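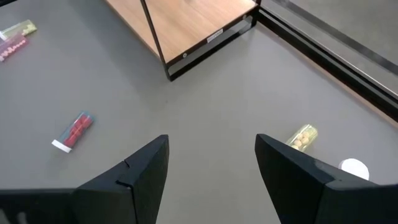
O tampo cinzento da mesa, entre os dois dedos pretos da pinça.

1 de janeiro de 2019
Por Muthu Achari

Comer fora de horas na ilha de Drutlow: relatório do projeto de turismo gastronómico

Quando a nossa professora nos pediu que escolhêssemos um destino pequeno e estudássemos a forma como os visitantes lá comem, eu já sabia que ia escolher Drutlow. Passei lá férias em criança, com os meus avós, e lembro-me de caminhar até ao porto de Lurnlow ao fim da tarde, cheio de fome, e de encontrar quase tudo fechado. O meu avô dizia que a ilha almoçava cedo e jantava em casa, e que os turistas que se arranjassem! Este relatório nasceu um pouco dessa lembrança, e peço desde já desculpa ao leitor se de vez em quando me alongo.

A pergunta do trabalho é simples: o que encontra para comer uma pessoa que chega a Lurnlow entre o fim do almoço e a hora do jantar, fora da época alta? Para lhe responder passei 5 dias na vila, em dezembro, e percorri a pé a rua do porto, a praça e o caminho da praia, sempre a meio da tarde. Falei com donos de restaurantes, com empregados e com hóspedes, e fiz também um pequeno questionário, deixado nos balcões das pensões, ao qual responderam 141 visitantes. Esperava bem menos respostas, confesso, e fiquei muito grato a quem teve a paciência de o preencher até ao fim.

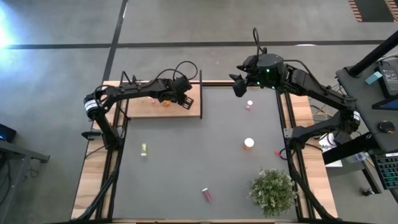 A vila tem cerca de 1000 habitantes no inverno, e isso explica muita coisa. As cozinhas são familiares, quem cozinha ao almoço é quase sempre quem cozinha ao jantar, e as horas do meio servem para descansar, ir buscar os filhos à escola ou receber o peixe. A dona do Kamolrat, o restaurante tailandês da praça, contou-me que tentou abrir sem interrupção no primeiro inverno e que desistiu antes do Natal - as tardes rendiam pouco e ela chegava à noite exausta. Agora deixa preparada uma sopa de coco com camarão, que vende ao postigo a quem bater à porta, e a verdade é que muita gente bate. Provei-a duas vezes, numa tarde de vento, e ainda hoje penso naquela sopa.

O segundo caso que acompanhei foi o do Idus, uma casa de petiscos no fim da rua do porto. O horário do Idus é contínuo, mas a ementa da tarde encolhe bastante: pão com polvo, queijo de cabra, uma salada de grão e o bolo do dia. O cozinheiro explicou-me, com toda a calma do mundo e uma travessa de grão entre nós, que prefere servir poucos pratos bem feitos a ter a cozinha inteira ligada à espera de clientes. Os hóspedes com quem falei gostavam da ideia, embora quase todos tivessem descoberto a casa por acaso, depois de darem com o nariz em várias portas.

Foi esse, aliás, o ponto que mais apareceu nas respostas ao questionário. As pessoas queixavam-se menos da falta de comida do que da falta de informação. Havia quem tivesse jantado bolachas no quarto da pensão, a poucos passos do postigo do Kamolrat, por não saber que ele existia. Os horários na internet estavam desatualizados e o folheto do cais ainda recomendava uma gelataria que já fechou.

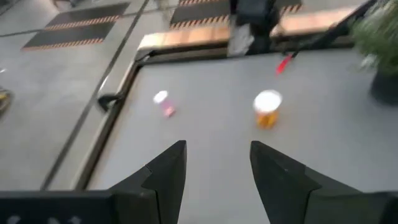
Com base nisto, deixo 2 sugestões. A primeira é uma folha única com os horários de inverno, impressa pelas próprias pensões e entregue com a chave do quarto. A segunda é que os restaurantes combinem entre si as tardes de abertura, de modo que haja sempre uma cozinha a funcionar na vila. Falei desta última ideia à dona do Kamolrat e ao cozinheiro do Idus, e ambos se mostraram interessados, ela com mais entusiasmo do que ele - ele queria primeiro saber quem ficava com as tardes de chuva.

O trabalho tem limites que devo reconhecer. Estive em Lurnlow apenas no inverno, os questionários foram deixados só em pensões, e por isso não ouvi quem aluga casa e cozinha para si. Também não consegui falar com os pescadores que vendem no cais de manhã, o que me custou, porque vários hóspedes me disseram que era ali que se comia a melhor sardinha assada da ilha. Gostava de lá voltar no verão para repetir o percurso à mesma hora e comparar as respostas.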